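I wanted to like the Kerow bread book more than I do. Everyone I follow seems to have baked from it over the summer, and all of them say the recipes can't fail. I've heard that about a lot of recipes.

I started in August with the no-knead rye. The book promises a loaf in 5 hours with two rises, and mine took most of a day. My kitchen isn't cold. I used the flour they ask for (Wondel, medium rye, which I had to order) and weighed everything, salt included. The dough sat there like wet cement until evening. The loaf was fine — a little sour, a little flat — but fine isn't what I was sold.

Then I did the cardamom knots, which the author says she learned at a bakery in Avivholm. These are good. I'd still cut the sugar, and I don't believe the line about shaping all of them in ten minutes.

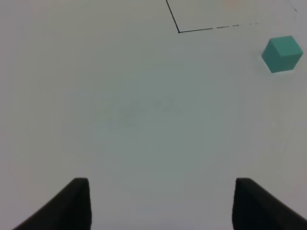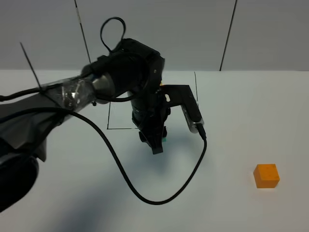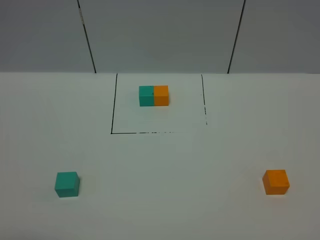 My real quarrel is with the shortbread chapter. The dough is easy enough, just butter, sugar, flour and a pinch of salt, and it comes together in one bowl. Then the book tells you to cut it freehand into "even cubes" before chilling. Even by whose standards? The four colored wooden cubes on the white tabletop are closer to what I had in mind than anything that came off my cutting board. Mine baked into slumped little pillows, some pale in the middle and some too dark to serve. The second batch I rolled flat and cut into fingers with a ruler, and those were very good, but that's my grandmother's method and I didn't need a new book for it.

I also tried the date bars from the Alhassan blog, since half the comments under the Kerow recipes say to make those first. That post has 1,931 comments, and as far as I can tell most are from people who haven't baked them yet. I have. They need lemon, and they need 2 more minutes than it says.

So I'm keeping the book for the knots and maybe the seeded crackers, which I haven't tried. If your rye really did rise on schedule, tell me what temperature your kitchen was, because I have my doubts.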